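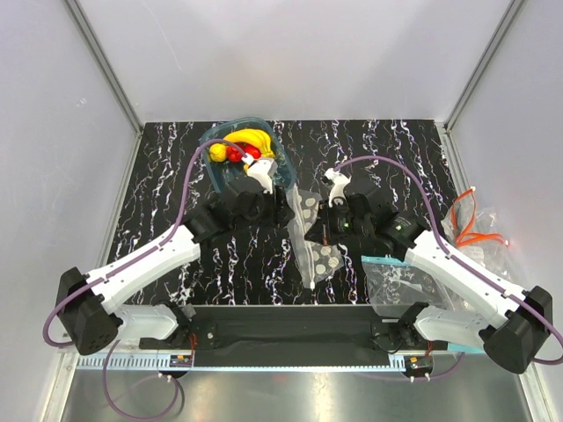

By Maricel Cabrera
Final report, Mobile Devices and Users

My project asked a simple question: how often do phone rumors come true? I picked one handset, the Javell 4, and followed everything written about it from February until the launch. I saved 60 separate claims from two gossip sites, Usik and Grorness, and marked each one right, wrong or too vague to mark. The last group was the biggest. "Could bring camera improvements" is hard to get wrong.

Battery size was the favorite subject. Usik promised 2,389 mAh more than the old model, a figure so exact that I assumed somebody had seen a document. The real increase was nearly 900. Grorness said there would be no headphone jack, then a headphone jack, then ran a piece on why fans were confused about the headphone jack. I gave it one point for the middle version.

Price rumors did better. Both sites said $1,000 and both were right, although so was my roommate, who guessed it from the price of the last one.

Method problems: I marked the claims myself, so my mood is part of the data. Some articles were edited after the launch, and I only caught this where I had kept a copy. I should have saved every page on the day I read it – my advisor, Dr. Ibarra, suggested this in week one and has mentioned it since.

If I did it again I would follow two phones, one of them cheap. Hardly anyone leaks a cheap phone, and I'd like to know if the few who do are any better at it. The full table of claims is in the appendix, with my notes left in.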